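Home | Meetings | Minutes | Stock Lists | Contact

July 1, 2022
Minutes taken by Zaid Bataineh

SKULTARI SUPPLY GROUP
Minutes of the mid-year meeting on bathroom and toiletry stock

Present: Orhun Karabulut (chair), Zaid Bataineh (minutes), two representatives from the Skerlow house, one representative from the Pärn house.
Apologies: Skekeck house.

1. Minutes of the February meeting

Accepted with one correction. Item 4 should read "hand soap, liquid" and not "hand soap, bar." The correction has been entered in the master copy.

2. Matters arising

2.1 Shelf labels. The labels agreed in February have been printed and fixed at Skerlow and Pärn. Skekeck has received its set but has not confirmed that they are up. Z. Bataineh to follow up by phone.

2.2 Broken hinge on the supply closet door at Pärn. Replaced. The old hinge plate was found to be bent. Closed.

3. Toothpaste

3.1 Stock on hand across the three houses stands at 223 boxes. Skerlow holds the largest share. The Pärn representative reported that its share is stored on the top shelf, which shorter staff cannot reach without the step stool. Agreed that toothpaste moves to the second shelf and paper goods go up in its place.

3.2 Boxed and unboxed tubes. Skerlow has been taking tubes out of their boxes on arrival to save space. The chair noted that the expiration date on several brands is easier to read on the box than on the crimp of the tube, and that loose tubes were squeezed or split under heavier items on two occasions in the spring. The Skerlow representatives answered that the boxes take up too much of the drawer. After discussion it was agreed that tubes stay boxed in the closet and are unboxed only when they go into a resident's kit. Skerlow may use the lower drawer for overflow until the fall order.

3.3 Labels in other languages. Part of the present stock carries Chinese labeling. Staff at Pärn asked how to record these boxes, as the intake sheet has a field for product name in English only. Agreed:
- The brand name is written as it appears in Latin letters, where there is one.
- Where there is none, the intake clerk asks a reader of the language and writes the name in full.
- The variety (mint, whitening, children's and so on) is left blank until it has been read. It is not to be guessed from the color of the box.
- A QR code on the box does not replace the written entry.
O. Karabulut will revise the intake sheet.

3.4 Children's toothpaste. To be kept in a separate bin at all houses. Pärn already does this.

4. Contents of the welcome kit

4.1 The kit was last set at 9 items. Skerlow proposed dropping the sewing card, which is often left behind in rooms. Pärn objected. Put to a show of hands; the sewing card stays.

4.2 Sponges. Bath sponges with a long pile hold water and take a long time to dry on the narrow ledges at Skerlow. The chair asked whether a washcloth could be supplied instead. Pärn has hooks in all bathrooms and wishes to keep sponges. Each house to choose one or the other and enter the choice on its order form.

4.3 Kits for the fall intake: 80, packed in two sessions. The first session is at Pärn. Skerlow will supply the cloth bags.

5. Packing table

5.1 The table is to be cleared and wiped before each packing session. Items are laid out in the order in which they go into the bag, heaviest first. Toothpaste boxes are laid flat with the printed face up so that the name and date can be checked against the sheet in one pass.

5.2 No drinks on the table. This was agreed last year and has not been kept to.

5.3 Skerlow asked for a second table. The chair reported that there is one in storage with a damaged leg. Repair cost to be obtained before the next meeting.

6. Ordering

6.1 The reorder point for toothpaste is set at 30 boxes per house. Below that figure the house sends a request to the chair by email. Requests by text message will no longer be accepted, as two were missed.

6.2 Shampoo. No change.

6.3 Dental floss. Pärn has a surplus and will transfer one carton to Skekeck. Transport to be arranged between the houses.

7. Other business

7.1 The key to the Skerlow closet has been copied. The copy is held at the front desk and must be signed for.

7.2 The Pärn representative asked that the stock sheet be sent out earlier before each meeting. Agreed.

8. Actions

Z. Bataineh: contact Skekeck about shelf labels; circulate stock sheet.
O. Karabulut: revise intake sheet; obtain repair cost for table.
Skerlow: stop unboxing on arrival; deliver cloth bags to Pärn.
Pärn: move toothpaste to second shelf; transfer floss.
All houses: enter sponge or washcloth on order form.

The date of the next meeting will be sent out with the stock sheet.

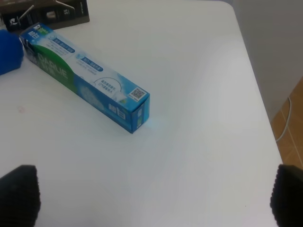 When should a house ask for more toothpaste?

As soon as its own stock falls below 30 boxes, by email to the chair.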